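Wrist camera + finger kit from Grimow, anyone running one?

Board: Grippers and end effectors
Started by tallowbench

tallowbench
Sep 30, 2018
Looking at the Grimow wrist kit for a small two-arm bench. The kit is a parallel gripper with rubber-faced fingers, a small camera that bolts on above the palm, the cable, and a license for their recording software. The quote I have is 896 for one arm and they won't move on it for two. Cloltton wants 1000 for theirs but that includes a second set of fingers and the flange adapter.

Work is mostly light stuff. Foam board, thin wood, plastic tubs, hand tools. Nothing over a kilo. I care about three things: does the finger mark soft material, can you see enough past the fingers to do anything useful, and how long do the pads last.

I've read the product page so please don't paste it at me.

pvanderhook
We have had the Grimow since February. Pads are fine. Camera is fine. Software is bad. The recorder drops its settings every time you unplug the USB, so you have to put the exposure back by hand. Put a label on the cable that says do not unplug.

orrery_dan
Cloltton all the way. The Grimow adapter plate is sold separately and they don't say so until the invoice.

tallowbench
How much was the plate?

orrery_dan
40. Not a lot but it took two weeks to come.

Eilidh Gunn
I run both at work, Grimow on the left arm and Cloltton on the right, so I can compare them a little.

Marking soft material: the Grimow pads are softer and spread the load better. On the cheap white foam board you still get a dent if you leave force at the default. Turn it down to a third and there is no dent that I can find with a fingernail. The Cloltton fingers are harder and have a ridge at the tip that leaves a line. You can file the ridge off, and we did, but then you can't send them back.

Seeing past the fingers: neither is great. With the fingers closed on something tall you lose the middle of the view. With something short you are OK.

Pads: ours went at four months. Dust from the board gets into the texture and they start to slide. Wash them with dish soap once a week. Don't use alcohol, it dries them out.

orrery_dan
The ridge is there so you can pick up thin parts off a flat surface. If you file it off you have paid for a feature and thrown it away.

Eilidh Gunn
We don't pick up thin parts off a flat surface.

orrery_dan
The OP said hand tools and thin wood.

Eilidh Gunn
He also asked if it marks soft material. It does.

tallowbench
Both useful. I'd be picking up pliers and things like that from a table, so I guess the tip shape matters some. Is the Grimow tip flat all the way across?

Eilidh Gunn
It's flat with a bevel on the outside. It will get pliers by the handle if they're lying open. Closed pliers flat on the table, it scrapes the table about half the time before it gets under. Put a thin mat down and that goes away.

kestrel_mfg
Has anybody here tried the Aryee pads on the Grimow fingers? They are sold for the older model but the screw spacing looks the same.

pvanderhook
Same spacing, wrong thickness. You lose a couple of millimeters of opening and the gripper complains at startup that it can't find its zero. You can get around it in the config file. Support will not help you if you do.

kestrel_mfg
Thanks, saved me an order.

Delali Alhassan
I'm going to disagree with most of the thread. I'd skip both and buy the Dastano gripper with no camera, then put your own camera on. You are paying a lot for a camera and a bracket. The lens on the Grimow is wide, so everything near the edge bends and straight table edges come out slanted. Calibration fixes part of it. On a camera you picked yourself you can choose the lens.

I'd also say the idea that you need to see the fingers is oversold. We had a fixed camera on a post for a year and did the same sort of jobs.

pvanderhook
A fixed camera on a post can't see behind the part when the arm is in the way. On a two-arm bench one arm is always in the way.

Delali Alhassan
Then use two posts.

pvanderhook
Then you have two cameras to calibrate and two things for people to walk into. I have done this. The wrist camera moves with the arm and you calibrate it one time.

Delali Alhassan
One time until somebody bumps it. The Grimow bracket is held on with two screws and no pin. Ours came loose in the first week and every recording after that was off by a few degrees before we caught it.

pvanderhook
That is fair. We put thread locker on ours the day it came in.

tallowbench
Delali, what did the Dastano plus your own camera come to?

Delali Alhassan
Less than the Grimow for the parts. I didn't count my hours. If I count my hours it's more. We have a student who likes that kind of work so it made sense for us. For one person with a deadline I'd think about it.

orrery_dan
So you'd skip both, but if he has a deadline he should buy one.

Delali Alhassan
If he has a deadline, yes. He didn't say he has one.

tallowbench
No deadline. No student either.

mossgate
I had the Grimow on loan for a couple of weeks and sent it back Friday-ish, so I'll put in my notes while I still have them. I'm not a lab, I make display models and wanted to know if an arm could hold a piece upright while I work on the other end of it.

Setup took an afternoon. Most of that was the software. The manual is for the version before and the menus don't match. The cable is too short if your arm reaches across itself, buy an extension at the start.

Holding tall boards is where it did best. I set force to a third, same as Eilidh, and the board stayed put while I leaned on the top edge a bit. It turned slightly when I pushed from the side. Two fingers and a flat pad will do that, I don't count it against them.

What you get from the wrist camera when it's holding something tall is a big strip of the thing it's holding.

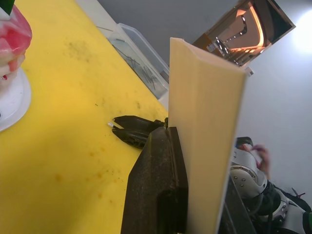
I could still use what was on either side. The area left of the finger is the part I ended up relying on, and I started laying out tools on that side on purpose. To the right is worse, you get the board and not much table. If your second arm works from that side, expect to lose the lower part of it behind whatever you've got clamped.

Exposure was my other complaint. With a white wall or a lamp on one side, the auto setting hunts. Lock it. And then see pvanderhook's post about it forgetting.

I didn't buy it. It did the job, but I'd use it maybe twice a month and I can't make the price work for that. If they rented it I would.

tallowbench
That's exactly the kind of thing I wanted, thank you. Did you try turning the wrist so the camera looks along the board instead of past it?

mossgate
Yes. Better view of the far end, but then the cable rubs on the forearm. With the extension it might be fine. I only had the short one by then.

Eilidh Gunn
You can route it through the clip on the Cloltton adapter, which fits the Grimow if you turn it around. They sell the clip by itself.

orrery_dan
So the Grimow works if you buy the Cloltton part for it.

Eilidh Gunn
It works without it. The cable is neater with it.

kestrel_mfg
On yellow or other strong colored tables, does the color balance wander? We have a bright tabletop and the last camera we had went blue on everything.

pvanderhook
Set it by hand and it stays where you put it until you unplug. I'm aware how that sounds.

Delali Alhassan
To be fair to Grimow, I wrote to them about the bracket and they sent a new one with a pin at no charge. It took a month. If you order, ask for the pinned bracket and get them to write it on the quote.

tallowbench
OK, that moves me some. Here's where I am. One Grimow on the left arm, pinned bracket in writing, plate on the same order, long cable, spare pads. Keep the plain gripper I have on the right arm for now. If the view is enough, I'll order a second. If it isn't, I'll read Delali's posts again.

orrery_dan
Ask them what the spare pads cost before you sign. They're priced as a pair and listed as each, or they were when I looked.

tallowbench
Will ask. Does the software run on an older laptop?

pvanderhook
Recording does. Playback stutters. We record on the bench machine and copy the files over to look at them.

mossgate
Mine is old and it recorded fine at the lower resolution. At the full one it dropped images here and there. There's a counter in the bottom of the window that tells you, it's easy to miss.

kestrel_mfg
Is the lower resolution good enough to see small parts on the table?

mossgate
Pliers, yes. Screws, you can tell something is there. I wouldn't try to tell one size from another.

tallowbench
Order went in this afternoon. They agreed to the bracket and said three weeks. I'll post when it's on the arm.

orrery_dan
Check the invoice for the plate.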